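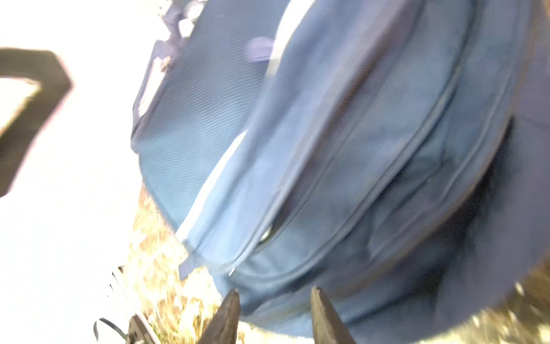 Sumbridge Walking Weekend: your questions

How long is the route?
Nine miles, with two stiles and a steep bit after Fesby.

Can I bring my dog?
Yes, on a lead — there are sheep.
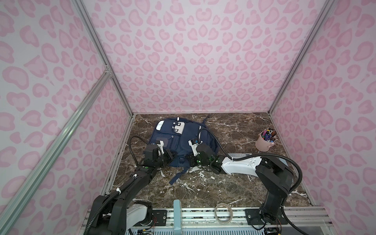
Seraina Zaugg asks whether the tea stop takes cards. It does.

What should I carry?
Water, lunch and a waterproof. A navy backpack looks like plenty of others in the baggage tent, so put your name on yours.

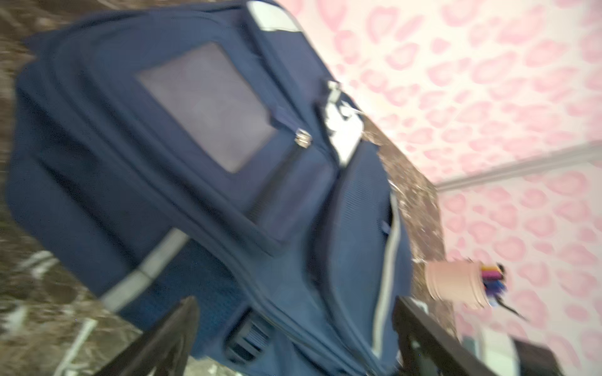 Lost property goes to the hall at Fesby. We keep it until March. A clear pocket on the front is a good spot for a name card.

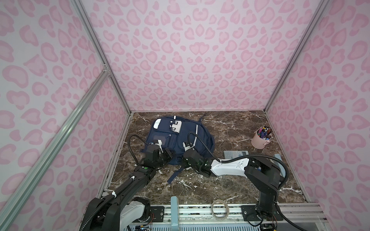
Getting home
The 271 bus stops outside the hall.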